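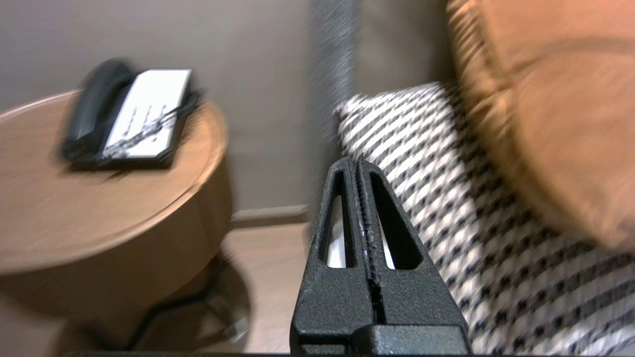
État d'avancement du lot « chambres », mois d'avril

Le présent rapport rend compte à la direction du fonds Prillard de l'emploi de la deuxième tranche de la subvention affectée au réaménagement de la résidence d'accueil de Platitz. Il complète la note transmise par Mme Ragnheiður Frandsen et porte uniquement sur le mobilier et les équipements des chambres.

1. Mobilier

La table de chevet ronde en bois a été retenue pour l'ensemble du premier étage, en remplacement des anciennes tables à tiroir. Elle reçoit le téléphone de bureau noir, avec sa carte imprimée. Un câble noir reste apparent au sol, près de la table. L'entreprise Laxdal a été invitée à chiffrer une fixation discrète le long de la plinthe ; son offre n'est pas encore parvenue au service.

Les murs gris taupe et le sol en bois clair sont conservés. Les textiles suivent la gamme arrêtée à l'automne, soit un tissu blanc à petits tirets noirs et gris pour les grands oreillers et un ton orangé pour les coussins. La livraison du linge complémentaire est attendue par la société Iver, qui a confirmé le maintien de ses prix.

2. Éléments en bois

Les éléments ronds à rainure périphérique, de teinte chêne clair, s'accordent avec les panneaux muraux. 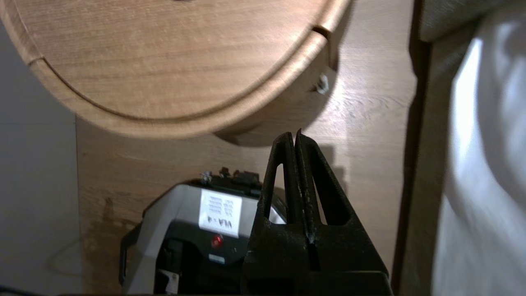
L'assortiment des teintes avait fait l'objet d'une réserve lors du précédent comité ; cette réserve peut être levée. Un point demeure ouvert concernant l'entretien des panneaux : une tache sombre aux bords irréguliers, semblable à une trace d'eau, appelle un examen avant toute reprise de finition. M. Aksel Hjaltadóttir se rendra sur place mercredi pour en rechercher l'origine.

3. Situation financière

Les dépenses engagées au titre du lot s'élèvent à 3 417 euros, dont 1 071 euros pour les textiles. Environ 50 % de la tranche reste disponible. Aucun dépassement n'est prévu à ce stade, sous réserve du chiffrage relatif au câblage.

4. Suites à donner

Il est demandé au fonds de bien vouloir :
- valider le choix de la table de chevet pour le second étage ;
- autoriser le report du solde sur le trimestre suivant ;
- accorder un délai de 10 jours pour la remise du devis de Laxdal.

Les justificatifs de dépenses sont joints en annexe.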